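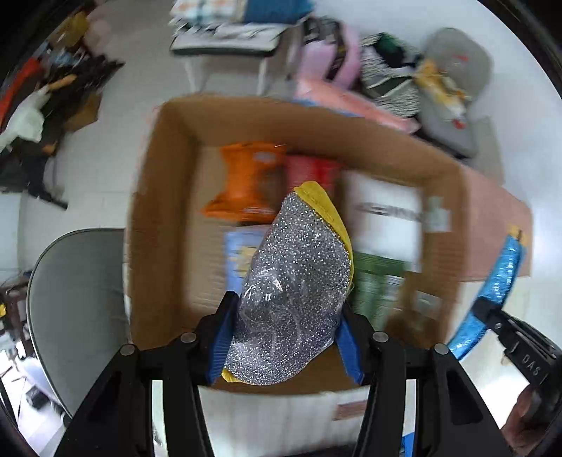 Minutes: Review of the Bitport hand-held gripper kit

Pevberg, packing operations group
Meeting held January 24, 2024, upstairs office, Clukholm site
Present: operations manager (chair), packing supervisor, both shift leads, purchasing, data engineer, safety representative (from item 3)
Apologies: finance
Minutes taken by purchasing

1. Minutes of the December meeting

Agreed with one correction. Under item 4 the loan period for the kit should read 3 weeks. The chair will change the file copy.

Matters arising: the replacement router for the packing area has been fitted. The spare charger asked for in December came in the wrong size and has gone back to Bitport. No date yet for the right one.

2. Trial of the kit at Clukholm

The packing supervisor reported on the trial. The kit was used at the mixed goods station for packing soft and plastic-wrapped items into open cardboard boxes. The operator holds a gripper in each hand and packs the box with them. The recordings go to the data engineer, who checks them before upload.

The total came to 93 usable recordings. The group had hoped for more. Most of the shortfall was in the first week, when upload kept stopping partway and had to be started again by hand the next morning.

Points raised by the shift leads:

- Plump packages are easy to pick up and awkward to place. Operators squeeze too hard to begin with and the package turns in the jaws. Most get past this within a shift.
- Long narrow packages are best taken near one end and laid in along the side of the box. Taking them in the middle means they catch on the flap.
- The ribbed pads grip film well. They pick up dust from the cardboard and need wiping at each break. The quick start card says nothing about cleaning.
- The day shift found the grippers tiring after an hour. The evening shift changed operators every half hour and had no complaints. The evening pattern should be used if the trial goes on.
- Left-handed operators asked if the two grippers can be swapped over. The data engineer said they can, but the change has to be entered in the software before recording or the two sides are mislabeled. This happened on one evening and those recordings were dropped.

The packing supervisor asked that fabric items and wrapped items be recorded in separate sessions from now on. The data engineer would prefer them mixed, as they are on a normal order. Left open. See item 5.

3. Safety

The safety representative joined the meeting.

There were no injuries. One pinch was entered in the book, when an operator cleared a piece of tape from the linkage with the jaws partly closed. The instruction sheet now says to set the gripper down open before touching the arms or joints. The sheet is taped up at the station and a copy is in the red folder.

Chairs and stools were being used to hold goods waiting to be packed. The safety representative would like a proper rack or table there and the walkway kept clear. The packing supervisor said a rack is available from the returns area and will have it moved.

Question from the evening shift lead on whether operators' hands and voices are kept in the recordings. The data engineer answered that sound is turned off in the settings and that hands may show. The consent form covers hands. Anyone who would like a past recording removed can ask the data engineer and need give no reason.

4. Offers received

Purchasing presented two offers. Both were sent out with the agenda.

Bitport: purchase of 2 kits, each with a pair of grippers, spare pads, chargers and a carrying case. Software license for one year included. Support by e-mail only. Repairs are done at Bitport's own workshop, and a loan kit is not provided while a repair is going on.

Durrani: monthly service. Durrani brings the equipment, keeps it in working order and checks the recordings. Pevberg supplies the operators and the goods. Minimum order of 400 recordings per quarter, with unused recordings not carried over.

Discussion:

The data engineer was in favor of buying. Checking the recordings in house takes roughly a day a week at the present rate and has taught the team a good deal about which items will give trouble to the packing robot later. With the Durrani service that work would be done elsewhere and only a summary sheet would come back.

The packing supervisor was worried about the quarterly minimum. The station could not have met it in the trial, and the spring catalog change will take operators away for part of the next quarter.

The day shift lead preferred Durrani on the grounds that broken equipment would be somebody else's job. One gripper was out of use for two days in the trial with a loose joint pin. Bitport answered the first e-mail on the same day and the second one not at all. The pin was tightened in the workshop here in the end.

Purchasing noted that Bitport's price does not include pads after the first set of spares. Going by the wear seen so far, the spares would last into the summer. A price for pads has been asked for twice.

The chair asked if Durrani would accept a lower minimum for the first quarter. Purchasing has not asked and will do so. The chair also asked for both offers to be put on the same footing, with operator hours shown. Finance has a sheet for this.

5. Decisions

5.1 The loan of the trial kit is to be extended if Bitport agrees. Purchasing to write.

5.2 No order is to be placed with either supplier before the pad price and Durrani's answer on the minimum are in.

5.3 Operators change every half hour on both shifts, starting with the next rota.

5.4 Separate or mixed sessions: one week of each, and the data engineer to report on which gives fewer rejected recordings.

6. Actions

Purchasing: write to Bitport about the loan extension, the pad price, the charger and loan cover during repairs. Write to Durrani about the minimum.
Packing supervisor: move the rack from returns. Add pad cleaning to the break list.
Data engineer: put a reminder about left and right on the start screen. Send the list of rejected recordings, with reasons, to both shift leads.
Safety representative: recheck the station when the rack is in place.
Chair: get the cost sheet from finance and correct the December minutes.

7. Any other business

The evening shift lead asked for a second carrying case, as the present one does not close properly with both chargers in it. Purchasing will add this to the letter.

The box cutter holders ordered for the main line have arrived and are in the supply cupboard.

Next meeting: to be set by the chair when both suppliers have replied.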